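Usero: a small word list of storage and kitchen container names

Version 3
Maintainer: Imtiaz Chowdhury

What this is

Usero is a list of the words that people use for the containers in their homes and workplaces: bin, tub, tray, crate, basin, caddy, hamper and so on. I started it when I was translating shop catalogs into English and could not find a good source that told me when a "tub" becomes a "bin". The dictionaries gave definitions, but they did not tell me what a person would say when asking a coworker to pass the thing.

The list has 954 entries. Of these, 446 have at least one example sentence. The others have only the head word, the region and a short note.

Where the words come from

The entries were collected in three towns: Lunmont, Dizon and Hasness. I talked with people in kitchens, hardware stores and one school cafeteria, and I wrote down the words as they were spoken. When the same person used two words for one object, both were kept, and the order in which they were said is kept too.

Lunmont is the largest part of the list. Dizon has many words for baskets and few for anything made of plastic. Hasness was visited only in May, so words for preserving jars and harvest crates are probably missing there.

No names of speakers are stored. The age group is stored if the person agreed to give it.

Files

usero_main.csv - all entries, one per line
usero_examples.csv - example sentences, linked by entry number
usero_regions.txt - region codes and what they mean
changes.txt - what was changed in each version

All files are UTF-8. The separator is a semicolon, not a comma, as many notes contain commas. Please check this setting before you open the files in a spreadsheet program.

Fields in the main file

id: entry number. It never changes, even if the entry is moved or merged.
word: the head word in singular, lower case.
region: L, D or H. More than one letter is allowed.
shape: round, square, long, mixed or unknown.
lid: yes, no, either.
register: home, work, both.
note: free text. Some notes are long, and I am sorry for the older ones, which were written in a hurry.

The "shape" field is about what the speaker said, not about my own opinion. If a speaker called a long box "square", the entry says square.

How to choose between close words

This was the hardest part and the rules are still not perfect. In version 2 every low open container was marked as "tray", and several readers wrote to me that this was wrong. The present rules are as follows.

Use "tray" when the speaker talks about a flat thing for carrying or holding items in one layer. Use "bin" when items are dropped or sorted into it, even if the sides are low. Use "tub" only if the speaker used it. Do not replace "tub" with "bin" because it looks better in the table.

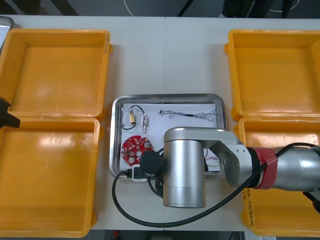 Shallow yellow bins on both sides of a stainless-steel tray.

Material alone does not decide the word. In Dizon, "pan" was used for metal and for plastic, and both uses are kept under one entry with a note.

Known problems

Plural forms are missing for most entries from Hasness.

The word "caddy" appears under 4 different entry numbers. They should become one entry, but the example sentences must be checked first.

The register field was filled in by me alone for the first version. Around a third of these values have been reviewed by a second reader. The rest should be used with care.

Spelling was made American in version 3. The older spellings are still in changes.txt - if you search for "grey tote" and find nothing, please try "gray".

Use and corrections

You may use the list for teaching, translation and research. Please name the list and the version number, as entry notes can differ between versions.

Corrections are welcome. Send the entry number, the region and, if possible, one full sentence in which you heard the word. New words without a sentence are also accepted, but they wait until the next version.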